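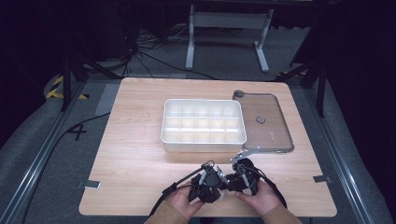
Compartment tray, sorting out the small parts, August

Bench 3, started just after lunch. Lid off and laid to the right of the tray, tray still empty. Fifteen compartments, five across and three deep, all the same size, square. Wanted a couple of longer ones for the springs but this is what Lenlow had and it's fine.

Why bother: the old tobacco tins. Farah spent most of a morning looking for one M3 washer and found it in with the fuses. Enough.

Plan for the layout, back row first, left to right:
M2 screws short
M2 screws long
M3 screws short
M3 screws long
M3 nuts

Middle row:
M2 washers
M3 washers
spring washers
circlips
small springs

Front row:
fuses
crimp ends
spare knobs
grub screws
odds (empty this at the end of the month or it becomes another tin)

Amirul wants the screws in the front row as they get used most. Fair point. Counter point, front row is where sleeves go and the fuses don't roll. Leave it as above for now, swap if it annoys people.

Labels. Tried the paper ones on the old tray and they curled up in a week. Partitions on this one are thin so nothing is going to sit on top of them anyway. Idea from Maritza: one printed sheet of the grid, taped inside the cupboard door, and the same thing written on the lid in marker. Clear plastic so you'd read it straight through onto the right compartment, as long as the lid goes on the right way round. Mark one corner of tray and lid with the same dot. DO THIS FIRST before any writing.

Marker test on the old Briltby box lid: the black one wipes off with a dry thumb after ten minutes. The blue one from Howells stays put, comes off with meths. Use blue.

Not filling anything past the top of the partitions. Last tray got overfilled and the washers walked into next door every time it was carried. If a compartment is full the rest goes in a bag on the shelf with the order number on it. Nuts are the worst, we have a bag of 1000 and they'll want topping up constantly, no matter.

Order numbers while I have them in front of me: M3 nuts are 402 on the Bruston list, spring washers 608. Dont trust the sheet on the wall, it's the old list.

Bench top wants a wipe before tipping anything out. Pale wood, pale tray, small steel bits, you'd think they'd show up but the M2 washers vanish completley. Sherif suggests a dark tea towel under whatever is being sorted. Will bring one in.

To do
- dot on tray and lid
- print grid, Liviu has the tape
- tins out one at a time, not all at once
- bin anything rusty, no arguing
- ask Farah if she still needs the imperial stuff, otherwise it goes in odds

Tins start tomorrow, first thing, before the bench gets busy.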